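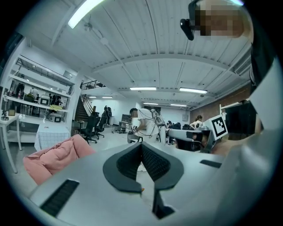
*Pads on, tag on the right. Bench end of the shop, stairs at the back.*

**gillow_shed** · July 21, 2022

Build log part 5. Shell is the light grey print, same as before. New bit is the soft V pad, dark grey with black mesh on the inner faces. Printed a fresh tag and mounted it up near the top. Parts so far 400 bucks, most of that servos and fasteners from Fotach. Old foam pads went in the bin in Febuary, no loss.

Questions:

- is mesh worth the bother over plain rubber
- anyone moved the tag further out? mine tips a bit
- vent slots, bigger or leave them

**tapio_r**

Leave the vents. Tag wants a stiffer bracket, 3 mm at least. Tilt is fine if it's the SAME tilt every time. Recalibrate after each knock.

**jondach64**

Disagree on mesh. Waste of an arvo glueing. Plain rubber, scuff it with 64 grit, done. Mesh frays at the tip where the halves meet.

**gillow_shed**

Scuffed rubber was what I had on rev 4. Slid on anything thin. Try it on cloth mate.

**mio_ikeda**

With Gillow on this one. Mesh for fabric, rubber for hard stuff. Swap the pads, it's two screws on the Nishimura mount. Got any shots with cloth in it?

**gillow_shed**

Yep. Orangey yellow and pink strip, held right in the slit, pink armchair behind.

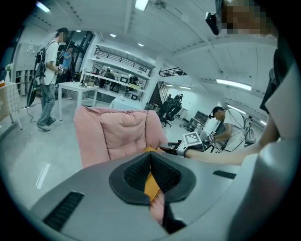 ## Re: pads, tag bracket, cost

**jondach64**

Ok it's holding it in that one. One photo isnt a test but. Do 900 grips and show me the tip.

**gillow_shed**

Fair. Will do the 900, might take me a while. Bracket first, thicker like Tapio said.

**tapio_r**

Post the bracket file when its done. And colour the left/right pads somehow, I mix mine up constantly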